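hultska-tabletop

Last updated: January
2 comments · 93 shares

# Hultska tabletop set

Simulated tabletop episodes for the arm build at the Troltville shared workshop. The set exists so that grasp code can be tried before it runs on the real bench. It is small and was put together by members in their own time.

## Contents

- 385 episodes, all rendered, one tabletop per episode
- joint positions, gripper opening and a colour view for each step
- object poses at the start and end of each episode
- a plain text instruction per episode, written by Maricel Tiongson or Chunhua Li

Episodes are capped at 900 steps. Anything that reaches the cap is kept and marked `timeout`. Do not treat these as failures without checking the end pose — in a few of them the object is already placed and the arm is only slow to back off.

## Scene

The room model is called Qin. It has brick walls, a dark blue carpet and a wooden table. Objects are household and desk items, placed by a script with a minimum spacing. A box may be placed so that only part of it is in view. We left these in. 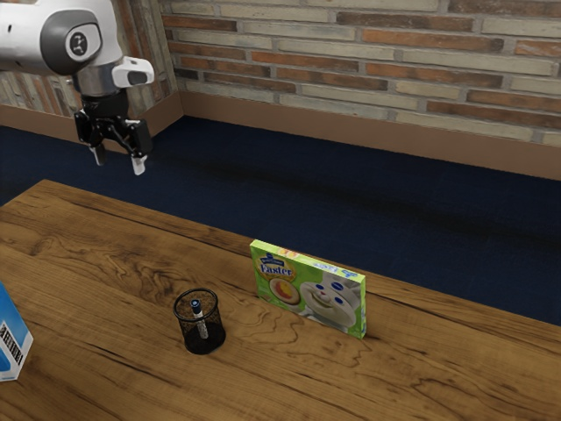

Qin room, gripper open and clear of the table. Mesh pencil cup with one pen, green Pillsbury box behind it to the right.

The mesh cup is the hardest object in the set. Its collision shape is a closed cylinder, so a finger can't pass through the wall, but the pen is a separate body and can be knocked about inside. Upright boxes use plain box shapes and tip over if pushed near the top.

## Loading

Run `drorkex unpack` in the top folder, then point the loader at `episodes/`. Drorkex is our own packing script and has no other dependencies. Lengths are in metres and angles in radians. The base of the arm is the origin.

## Known problems

- Carpet friction is a guess. Objects that fall off the table should be ignored.
- Gripper opening is logged one step late in the earliest episodes. Aiguo Xia has a fix, not yet merged.
- Wood grain is the same in every episode. Models trained only on this set may lean on it.

## Use

Free for hobby and classroom work. Please don't use it to set force limits on real hardware — contact forces were never checked against the bench.

## Contact

Quang Phùng looks after the files. Questions about the room model go to Nokuthula Msimang.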